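Section 4. Beverage can organizer: assembly, loading and placement

4.1 Before you begin

The Gisska can organizer is supplied flat. The carton contains one base, the clear divider panels, one pair of rear rails and a bag of clips. Lay all parts on a clean cloth. Peel the protective film from both sides of each clear panel before fitting it. Film left under a clip will work loose later and cannot be removed without taking the panel out.

No tools are required. Do not use glue.

4.2 Assembling the tray

1. Place the base on a flat surface with the slots facing up.
2. Insert the two outer panels first. Press down evenly until both tabs click.
3. Insert the inner dividers. The short edge faces the front of the tray.
4. Fit the rear rails into the sockets at the back of the base. The rails must stand vertical.
5. Fit a clip at each joint and press until the clip is flush with the panel.
6. Lift the tray by the base and shake it gently. If a panel rattles, remove it and repeat steps 2 and 3.

CAUTION: Do not lift a loaded tray by the rear rails or by the dividers. Hold the base with both hands.

4.3 Choosing a position

Set the tray on a level surface or refrigerator shelf. Leave a gap of 14 mm on each side so that the outer panels can flex. Keep the front of the tray clear. On glass shelves, use the adhesive feet from the clip bag.

Do not place the tray above a heating vent or in direct sunlight. Clear panels exposed to sunlight over a long period will yellow.

4.4 Loading

Load standard cans upright, one behind the other in each slot, with the lid facing up. Use one slot for each drink. Mixed slots are permitted but make it harder to see what is running low.

1. Wipe the cans if they have come from an outdoor store.
2. Lower the first can into the left-hand slot until it rests on the base.
3. Fill the middle slot, then the right-hand slot.
4. Turn each can so that the name on its side faces the front.

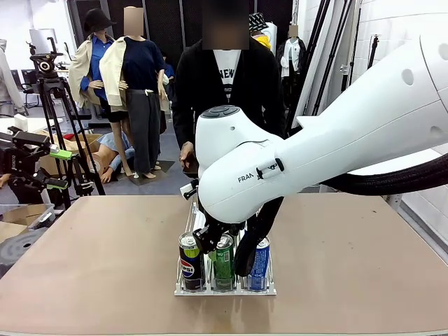
Datcombe
Technical writer, Genow Home Storage

The row in a loaded tray reads from left to right. With a Pepsi can on the left, a green can in the middle and a light blue can on the right, each drink can be told apart by color through the clear dividers. Where two drinks have similar cans, put them in the outer slots with a different one between them.

NOTE: Slim cans lean in the slot. Fit the Heinonen slot insert (sold separately) when loading slim cans. Cans of 500 ml may be loaded in the front position only.

CAUTION: Do not place cans in a freezer compartment, with or without the tray. Do not load dented or swollen cans.

4.5 Removing cans

Grip the can near the lid and lift it straight up until the bottom clears the divider. Do not tilt the can against a panel. When the front can has been taken out, slide the next one forward by hand.

4.6 Cleaning

1. Remove all cans.
2. Wash the tray by hand in warm water with mild dish soap.
3. Rinse, then dry with a soft cloth. Paper towels scratch the clear panels.
4. Check the clips and press down any that have lifted.

Sticky residue in the base slots can be loosened with a soft toothbrush. Do not use alcohol, ammonia or abrasive powder. The tray is not dishwasher safe.

4.7 Spare parts

Part 98: clear divider panel, single
Part 200: clip bag with adhesive feet

Trays made before November use the earlier clip. Check the mark under the base before ordering.

Section revised Jun 30, 2023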